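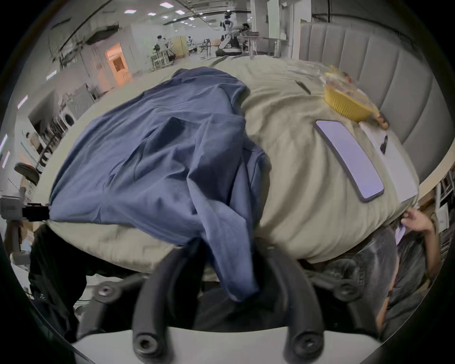

Glatte Stoffe auf dem Bett zusammenlegen, lohnt sich das überhaupt? Seit April lese ich in jedem zweiten Haushaltsforum, man solle die Wäsche auf der Matratze falten, weil da so viel Platz ist. Ich bin inzwischen ziemlich skeptisch. So ein großes blaues Teil aus glattem Stoff liegt links noch einigermaßen flach, in der Mitte schiebt es sich zu dicken Falten zusammen, und vorne hängt ein Zipfel über die Bettkante. Das beige-grüne Laken darunter ist selber knittrig, also habe ich gar keine ebene Unterlage. Und wer wie ich noch Schreibkram auf dem Bett liegen hat, dem fehlt die rechte Hälfte sowieso.

Angefangen hat das Ganze mit der Anleitung von Zeltska, die angeblich mit 8 Handgriffen auskommt. Ich bin jedes Mal bei deutlich mehr. Das Zusammenlegen auf der Matratze scheint mir eine von diesen Ideen zu sein, die auf dem Papier besser aussehen als im Schlafzimmer. Wie macht ihr das? Bitte keine Links zu Faltbrettern, die habe ich alle gesehen.

Knitterfeind61
Beiträge: 193

kantenrolle schrieb:

Kommt auf den Stoff an. Handtücher gehen auf dem Bett wunderbar, T-Shirts auch. Bei glattem Zeug brauchst du eine harte Fläche, Punkt. Die Matratze gibt nach, sobald du mit der Hand drüberstreichst, und dann wandert die Falte nur woanders hin. Ich nehme den Esstisch. 80 cm breit, reicht für alles außer Bettwäsche.

Mangelware schrieb:

@kantenrolle: Das halte ich für ein Gerücht. Auf dem Tisch rutscht mir glatter Stoff ständig runter, auf dem Laken bleibt er wenigstens liegen. Baumwolle bremst. Ich falte seit Jahren auf dem Bett und meine Sachen sehen ordentlich aus.

Was ich allerdings nicht verstehe: Warum das Laken nicht vorher glattziehen? Das dauert eine halbe Minute. Auf einem faltigen Untergrund kann man keine Kante beurteilen, da sieht alles schief aus.

kantenrolle schrieb:

Zitat von Mangelware: "Baumwolle bremst"

Ja eben. Sie bremst auch dann, wenn du das Teil drehen willst. Dann ziehst du oben und unten bleibt es hängen, und du hast genau den Wulst in der Mitte, über den sich der Threadersteller beschwert.

Knitterfeind61 schrieb:

Glattziehen habe ich probiert. Hält bis zum zweiten Wäschestück, danach ist das Laken wieder so wie vorher. Vielleicht liegt es am Spannbettlaken, das sitzt bei mir nie richtig stramm. Das von Promance sollte laut Verpackung "faltenfrei" sein. Von dem Wort auf der Verpackung habe ich mehr gehabt als von dem Laken.

Schleudergang schrieb:

Ich lese hier nur mit, aber das mit dem Spannbettlaken finde ich den interessanteren Punkt. Wenn das Laken zu groß ist, kannst du ziehen, so viel du willst. Messt mal die Höhe der Matratze nach, mit Topper. Die meisten kaufen nach Länge und Breite und wundern sich dann.

Ein Trick aus der Schneiderei, der bei mir geholfen hat: zwei kurze Stücke Klebeband an die hintere Kante, links und rechts, als Anlegemarken. Dann weiß man beim Falten, wo die Ecken hinsollen, und merkt auch, wenn das Laken verrutscht.

Mangelware schrieb:

Klebeband auf dem Bettlaken. Jetzt wird es aber wild. Und das wäschst du dann mit?

Schleudergang schrieb:

Natürlich nicht, das kommt vorher ab. Malerkrepp, keine Rückstände. Man muss ja nicht gleich Paketband nehmen.
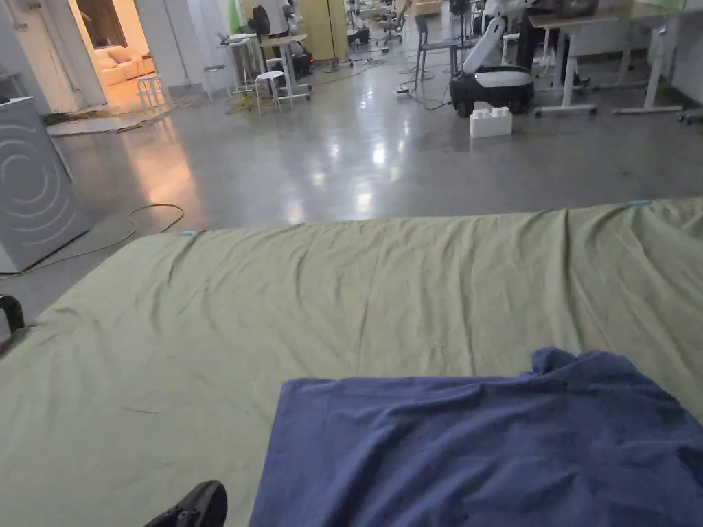 Knitterfeind61

Bei den Marken bin ich hin- und hergerissen. Zwei hellblaue Streifen an der hinteren Matratzenkante, einer links von der Mitte und einer weiter rechts, die sieht man gut, so weit gebe ich Schleudergang recht. Nur sagen sie mir über das Tuch vorne rechts herzlich wenig. Das liegt da als Haufen, eine Ecke steht hoch, und bis zur hinteren Kante ist noch reichlich Laken dazwischen. Für Bettwäsche mag das taugen. Für ein einzelnes Tuch müsste ich die Streifen weiter nach vorne setzen, und dann klebt mir das halbe Bett voll.

Das Laken wirft an der hinteren Kante übrigens genau dort Falten, wo die Marken sitzen sollen. Eine Anlegemarke auf einem Untergrund, der sich bewegt — das leuchtet mir nicht ein. Da könnte ich auch auf dem Wasser Linien ziehen.

kantenrolle schrieb:

Sag ich doch. Tisch.

Schleudergang schrieb:

Die Streifen sind für große Teile gedacht, das hätte ich dazuschreiben sollen. Kleinkram legt man nach Augenmaß. Und wenn sich hinten der Stoff staut, ist das Laken nicht richtig unter die Matratze gesteckt. Das hat mit dem Klebeband nichts zu tun.

Mangelware schrieb:

Ich bleibe beim Bett, aber beim Klebeband bin ich raus. Mein Vorschlag an den Threadersteller: Tuch an zwei Ecken packen, einmal kräftig ausschlagen, fallen lassen. Dann liegt es zu achtzig Prozent richtig und man zupft nur noch. Wer mit einem Knäuel anfängt und daran herumzieht, wird nie fertig, egal auf welcher Unterlage.

Bügelfrei_Nord schrieb:

Moin, ich werfe mal eine ganz andere Frage rein: Muss das Tuch überhaupt gefaltet werden? Ich rolle Decken und Tücher seit dem Umzug nur noch. Passt in die Ochoa-Kiste unterm Bett und knittert nicht mehr als vorher.

kantenrolle schrieb:

Rollen ist Aufgeben mit System.

Bügelfrei_Nord schrieb:

Kann ich gut mit leben.

Knitterfeind61 schrieb:

Ausschlagen habe ich gestern bei drei Teilen getestet. Zweimal gut, beim dritten lag hinterher die Nachttischlampe auf dem Boden. Gerollt habe ich auch eins, das sieht im Schrank aus wie eine Wurst und kommt mit Querfalten wieder raus. Überzeugt bin ich von keiner der beiden Methoden.

Als Nächstes probiere ich das Laken eine Nummer kleiner. Manbridge hat welche mit breiterem Gummi, sagt jedenfalls der Verkäufer, und der will verkaufen. Wenn es straff sitzt, bekommen die Streifen noch eine Chance. Wenn nicht, räume ich den Esstisch frei.

Schleudergang schrieb:

Vorher die Matratze messen!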